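Ticket 253: Kitchen scene demo, visitor station, open day
Opened by: Salamatu Amoah
Assigned: Hollis Haverford
Priority: high (visitors!)
Status: closed, two follow-ups
Date: 2020-08-12

Problem as reported

Sim station in the front hall. Kitchen counter scene loads but the arm won't finish the jar task. Planner says goal unreachable, waits, tries again, gives up. Did it on three launches in a row. School group due at the station before lunch and it's the one thing on the handout with a drawing of it, so we can't just swap in the conveyor demo.

Also the front strip of the counter comes up flat olive with no wood grain. Not sure if related. Linnea says the July build did not do this.

Setup: Jerard planner, Zedach renderer, scene file from the shared drive (not the one on Hollis's laptop). Big screen is on the long cable from the Meko switch.

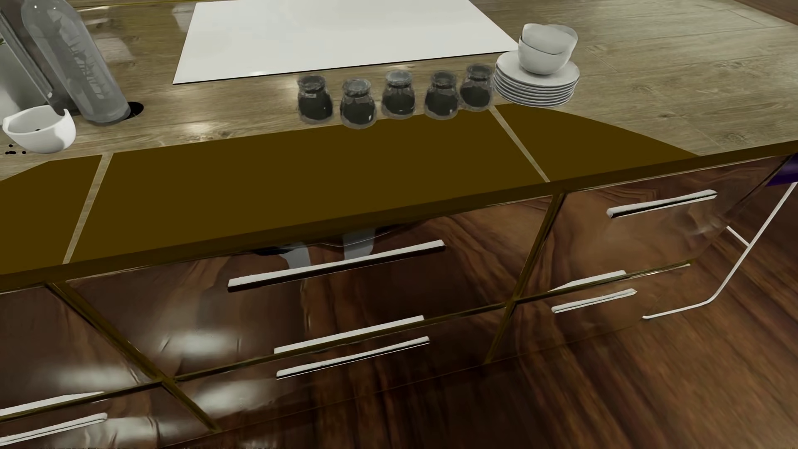

Category: Simulation / Scene assets

Hollis: looking. Jars are where the file says, in front of the white board, plates at the right end of the row. So layout loaded ok. Olive strip looks like the default fill we get when a texture lookup fails. Would bet on a path problem. Separate from the planner thing I think but don't hold me to it.

Hollis: can someone paste the planner log, not the summary, the whole thing

Salamatu: log attached. Line that repeats:

goal pose rejected, clearance below limit, object jar_05, neighbor plate_stack

Hollis: ok so it wants the last jar first and there's no room for the fingers next to the plates. Who set the pick order?

Linnea: order is from the visitor script. Trinity changed it for the talk so the arm would start at the plate end and work left. Looks nicer from the audience side. I never ran it with the real clearance, only with collision checks off. Sorry.

Trinity: yes that was me. Script is visitor_v8. The old one starts from the other end, should still be in the folder.

Steps tried

1. Restarted planner only. Same error.
2. Restarted planner and renderer. Same error, and the scene took ages to come back, during which a dad asked Rakiya if it was a video game.
3. Lowered clearance limit from 8 mm to 5. Planner accepts the goal, then the path check throws it out. Put it back to 8. Please nobody leave this at 5.
4. Raised planner timeout to 600 seconds to see if it was just slow. It is not just slow. Put back to 80.
5. Went back to the old pick order. Planner finds a path for the first jar right away.

Note on 5, the last jar is still a problem, only now it's a problem at the end. With the other four moved the arm can come in from the open side, at a slant. Linnea ran it twice in a row with no rejects. Collision checks ON both times, I asked.

Texture

Separate thread from here, keeping it in the same ticket as there's no time to open another.

Rakiya: grain is fine on the rest of the counter and on the drawer fronts. Only the front part is plain. Visitors keep asking if it's a rubber mat. I've been saying it's a part of the counter that hasn't got its finish yet, hope that's ok

Hollis: that's close enough. It's a separate mesh with its own material, and the material points to a folder that was called Fitzsimmons_wood and is now called fitz_wood. Renderer doesn't complain, just fills with the fallback color. We should make it complain.

Linnea: who renamed it

Hollis: checking. Not urgent

Rakiya: one of the kids also wants to know if the peppercorns are on purpose. Told her yes. They are the clutter for the wiping task, right?

Linnea: right, the tipped bowl too. Don't tidy those, the afternoon script needs them where they are. 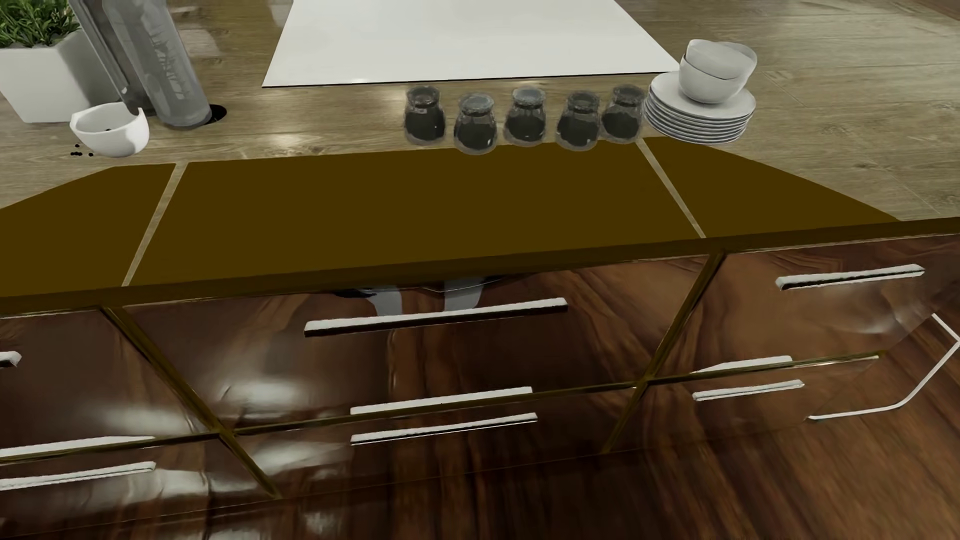 Changed the folder name back on the shared drive. That broke the conveyor demo, which was already using the new name. Changed it again to fitz_wood and started editing the material file by hand instead. Got as far as the first entry, then the group was in the doorway, so stopped. Decision from Salamatu: run with the olive strip, fix it properly tonight. It has no effect on the planner, collision shape for that part loads from a different file and the numbers match.

Demo run with visitors

Hollis on keyboard, Trinity talking. Old pick order, clearance 8, timeout 80, collision checks on. All jars moved. One pause at the last jar that felt long from the front. Trinity filled in by asking the group what they'd move first if it was their kitchen. Most said the plates. One boy said he'd eat something first.

Second group, same settings, same result. Somebody leaned on the table and the big screen went black. That was the cable at the Meko end, pushed back in. Taped now. Do not unplug to charge phones, there's a strip under the coat rack for that.

Questions we should have answers for next time, from Rakiya's list:
Can it open the drawers? (Not in this script.)
Does it know what's in the jars? (No, only the shape and the place.)
What happens if it drops one? Trinity said it resets the scene, a teacher asked what happens if a real one does. Salamatu took that one.

Cause

Pick order in visitor_v8 never tested with clearance turned on. Texture: folder renamed, material file not updated.

Follow-ups

Hollis: finish the material file, make the renderer log a warning on missing textures.
Trinity / Linnea: test visitor_v8 properly or move it out of the folder so it doesnt get loaded by mistake. If we want to start at the plate end then shift the stack over in the scene file and re-export.

Salamatu: closing. Handout still says "press the green button to begin" and we have no green button. Put that in a new ticket pls.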